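Fabric pouches are useful for the small stuff that rolls around in a drawer: glue sticks, erasers, chargers, sewing bits. They also get dirty faster than people expect, and most of them are thrown out when all they need is a wash and a decent place to sit. These notes cover cleaning them, sorting what goes in them, and looking after the table you do it on.

## Empty it first

Turn the pouch over on a clear table and shake it by the bottom corners. Push the lining up through the opening with your fingers and brush out the seams with a dry toothbrush. Pencil dust and crumbs collect in the folds, and if they get wet before you brush them out they turn into a gray paste.

A dark lining hides dirt well. Wipe the inside with a damp white cloth and look at the cloth.

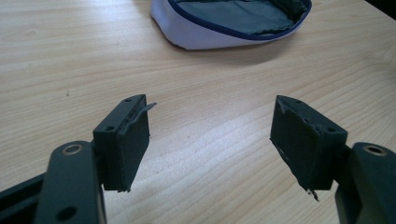 *Page last changed January 24, 2018*

## Washing

Check the label if there is one. If there isn't, wash by hand in cool water with a few drops of dish soap. Work from the lining outward. Go easy on colored piping around a rim, and test a hidden bit of it with a wet cotton swab before soaking the whole thing. Navy and red are the usual ones to bleed into pale fabric.

Rinse until the water is clear, press the pouch between two towels, and stand it open to dry. Don't wring it. A soft pouch that has been wrung out keeps its creases for months. If yours is already creased, stuff it with a rolled hand towel while it's damp and leave it overnight.

Tipene Tomoana wrote in to say he dries his upside down over a jam jar. This works for bowl-shaped ones. It does not work for flat ones with a flap.

## Glue on fabric

Most school glue sticks wash out with warm water. Scrape off what you can with the back of a butter knife, soak the spot for ten minutes, then rub with a little soap. For older glue, put the pouch in the freezer first and flake off as much as possible.

Keep glue sticks in their own small bag with the caps pushed all the way on. One that has dried at the top can often be saved by slicing off the crust.

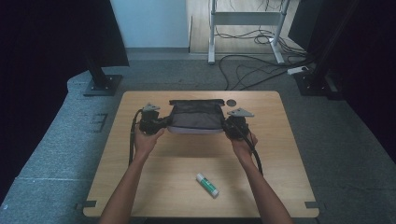 A flap only helps if it closes, so don't fill a pouch past the point where it lies flat. Long things go in first, along the bottom, and anything you reach for daily goes in last. Cables should be coiled loosely and held with a twist tie. Wound tight around the plug, they wear out at the neck.

## The table

Light wood tops show ink and glue more than dark ones do. Put down an old placemat for sorting and cutting. For glue on the wood, lay a warm damp cloth over it for a minute, then lift it with a plastic card, moving with the grain. Dry the surface right away.

Pencil marks come off with a white eraser. For ballpoint, try rubbing alcohol on a cotton swab, but only after a test underneath, as it can dull some finishes. Angus Donnelly took the shine off a patch of his desk in November by skipping the test.

If the top has lost its smoothness and is bare wood, a light pass with 300 grit paper is enough. Leave veneer and laminate alone.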